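# Four grippers and a lot of opinions

Babak Jalali keeps his verdicts on index cards, and the card on top of the stack the morning I visit says only "no." It refers to a two-finger gripper he has been testing for a week and a half. He had more to say about it, he tells me, but he wanted to be able to read the card from across the room.

Jalali runs the handling tests at Drinent, a small outfit in Gremstead that advises other small outfits on what to put on the end of a robot arm. The arm itself, he says, is the easy part. Customers come in having watched a lot of videos about arms. They know the reach, they know the payload, some of them know the color options. Then he asks what it's going to pick up and there is a silence.

"They say 'parts,'" he says. "I say, what kind of parts? They say, 'various.' I had a man in January who brought me a bag of his various. It took me until lunch to sort it."

The current job is a comparison of four grippers for a company that packs molded plastic pieces, most of them see-through, several of them curved in ways that seem designed to annoy machinery. The customer wants one gripper for everything. Jalali has explained that this is like wanting one shoe. The customer still wants it, so he has been running every candidate through the same routine: pick, lift, hold, turn, put down, let go. The routine is 26 cycles per piece per gripper.

Why 26? "Because 25 looked made up," he says.

His colleague Teodor Wikström, who writes the control code and sits close enough to correct him, says it was a loop that started counting from zero, and that he offered to fix it.

"And then all my old results would be one short," Jalali says. "So we keep the bug. It's a very well documented bug by now."

The candidates, in the order he dislikes them, go like this. First comes the aforementioned "no," a parallel gripper with hard fingertips and a great deal of confidence. It closes fast and hits its position every time. It also leaves marks. Turn the force down and the marks go away, along with, quite often, the piece. Jalali spent three days looking for a setting between those two outcomes and reports that there is one, and that it's about as wide as his patience.

Second is a vacuum cup, which he had hoped would win because it would have meant going home. On flat pieces it was excellent. On the curved ones it made a noise he describes as "an old man getting off a couch" and let go. Wikström added a pressure check so the arm would at least know it was carrying nothing. Before that, he says, it would lift the cup, move through the air with great care, and set down nothing, gently, in the right place.

"I'd have given it full marks for form," says Jalali.

Third is the Nazari, a softer two-finger design with pads that give a little when they meet something. Both men like it and both seem slightly embarrassed about that. The pads wear. The manual is a single folded sheet, one side of which is a thank-you for buying it. But it held nearly everything they gave it, and when it dropped things, it dropped them slowly enough that you could see why.

Fourth is the Stastik, which has three fingers and a price neither of them will say out loud while it is mounted. It can do things the others can't. It can pinch, wrap, or spread its fingers inside a ring and hold it from the inside. It can also take a second and a half to decide which of these to do.

"For one pick, fine, think about it," Wikström says. "For a shift, that's a lot of thinking." 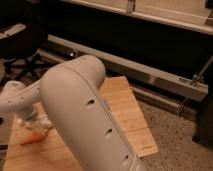 I ask how much of the result is the gripper and how much is the two of them. Jalali says this is the question he'd like customers to ask, and that none has. A gripper shows up with default settings chosen by somebody who never met your part. Tune one of the four for a day and leave the others alone, and you have measured your own afternoon. So each candidate gets the same budget: 114 minutes of setup, by the kitchen timer, and then hands off.

That figure, too, has a history. They gave the first gripper as long as it took to get it running decently, wrote down the time, and held the rest to it. The first gripper was "no." It is possible, Wikström concedes, that this was generous to "no."

"It needed the help," says Jalali.

Cameras have been their other argument. Transparent plastic is miserable for vision. The depth camera they started with looked straight through half the pieces and reported, correctly, that there was a table. They moved the light. They moved it again. Wikström wanted to train something on a few hundred views of each piece, and Jalali wanted to know what the customer would do when a new piece arrived and Wikström was on vacation. They settled on an ordinary color camera with a fixed height for the tabletop, which both of them describe as the other one's idea.

"The part is sitting on a surface. I know where the surface is," Jalali says. "I don't need a camera to discover furniture."

It works for single pieces. It doesn't work for heaps, and the customer, naturally, has heaps. When I bring this up, Jalali says they're talking to the customer about a tray. He says it in the tone of a man who has been talking to the customer about a tray for some time.

What surprised him most in this round was letting go. He'd built the score sheet around picking, as most people do, with a single box at the bottom for release. Then the soft pads began to hang on to the glossier pieces for an instant after opening. The piece would tip on the way down and land on its side, and the sheet would record a perfect pick. Out of 585 logged attempts with the Nazari, 158 had something written next to the release box, ranging from "leaned" to a word he asks me to leave out.

They tried opening the fingers wider, which helped a little. They tried opening them more slowly, which made it worse. What worked best was lowering the piece until it was properly on the surface, waiting a beat, and opening one notch before opening all the way. Wikström had suggested that on the first day. He mentions this twice while I am there.

The score sheet now has four boxes for release. Jalali went back over the earlier grippers with the new sheet, which meant repeating most of the tests, which meant a conversation with the customer about the invoice. The hard-fingered gripper, he has to admit, lets go beautifully. He has not added this to its card.

I watch a few runs of the routine. It's less dramatic than I expected, and it takes longer. Jalali keeps one hand near the stop button and talks over his shoulder. He has a theory that you learn more from the sound than from the log, and he stops twice in mid-sentence to listen to something I can't hear. Wikström, looking at the log, says everything's fine. Jalali says it isn't. They discuss it for a while. A screw on the flange is a quarter turn loose.

"He'll be like this all day now," Wikström says.

So which one wins? The report is due to the customer at the end of the week, and the draft I'm allowed to look at, headed Wed 21 April, has a recommendation line with two names on it and one of them crossed out. He covers the line with his coffee. What he'll say is that for a mixed bag of light plastic he'd take the softer fingers, buy spare pads on day one, and spend the money he'd saved on the tray. If the customer ever starts packing rings, he'd call the Stastik people back.

"And if they want to go fast and don't mind scratches," he says, and looks at the index card, and doesn't finish.

I ask whether he'd ever recommended that a customer not buy a gripper at all. Twice, he says. One of them had a woman on the line who could do the job faster than any arm he owned while arguing with him about soccer. He wrote that in the report, minus the soccer. They bought the arm anyway, and he hears it's used for stacking boxes. She trained it.

Wikström has started the next run. It's the curved pieces again, and Jalali has already turned around to listen.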